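4. Showing the robot a task by remote control

Now the fun part! By this point Dodar should be linked to the hand controllers, with the practice kitchen loaded. You'll move the arms yourself and Dodar will record every move.

1. Stand with your elbows loose and hold both controllers at waist height.

2. Squeeze both side buttons for 2 seconds. The arms now follow your hands.

3. Pick one object and say its name out loud. The label is saved with the recording.

4. Press Record, then bring one gripper down slowly over the object. Close, lift, move, release.

5. Bring both arms back to rest and press Stop.

Note: Short recordings work best. Keep each one under 30 seconds — you can always join them up later.

Note: Seventeen good recordings are enough for a first try at training, and it's a real thrill to watch the arm set off on its own. We like 33 for anything soft or round.

Caution: Never let go of the side buttons with the gripper closed. The arm freezes and that recording must be deleted.

Caution: When you switch from the practice kitchen to a real arm, set the speed to Low first.
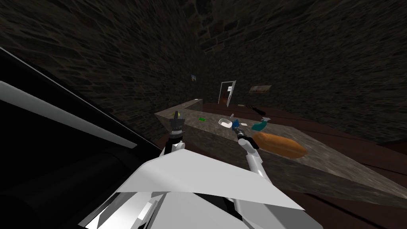
Can I use recordings from the practice kitchen on a real arm?

They will load on any Dodar arm, but add a few recordings made on the real one before you train. Grip strength in particular needs to be shown again.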